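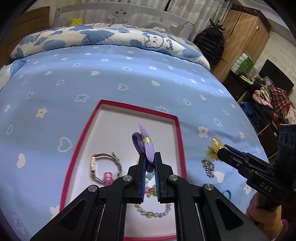
Hair ties and a wristwatch with a mesh band.

Who Pays for the Udach Rink? A second look at the Pledgate proposal
Sibel Oral and Senan Phelan
Urban Studies group report, December

1. What we set out to check

Pledgate wants to tear down the old Udach ice rink and put up a covered arena with 1282 more seats. The company says the city will pay nothing. We read the proposal and the traffic appendix, went to 2 public meetings, and tried to find where "nothing" comes from.

2. The money

The claim holds only if you leave out the land. The city would lease the lot to Pledgate at a token rent, and the proposal puts no value on that. It also leaves out the storm drain under Tekin Street, which has to be moved before anyone can pour a foundation. We asked at the Friday meeting who pays for the drain. The answer was that talks were "ongoing." Senan asked again in writing and got the same word back.

Naming rights are supposed to cover most of the debt. Gastik, the food supplier, is listed as the naming partner, but the document attached is a letter of interest. It has no dollar amount and no term. We don't think a letter like that should sit in a table headed "Committed Revenue."

3. Attendance

The forecast assumes concerts on nights when the rink now runs youth hockey and public skating. The proposal says these users will be "accommodated." There is no schedule. We tried to build one from the event calendar in the appendix, and youth hockey ended up with ice time after 8 p.m. on most school nights, assuming the floor can be switched over as fast as Pledgate says it can. We found no source for the switchover time.

4. Limits

We did not see the lease draft. Our parking counts cover 2 evenings, both with light snow, so they probably run low. Sibel skated at Udach as a kid and would like to see it stay, and readers should weigh section 3 with that in mind.

5. Findings

The city should not vote until the drain has a price and Gastik has signed something. The renderings take up more pages than the budget does.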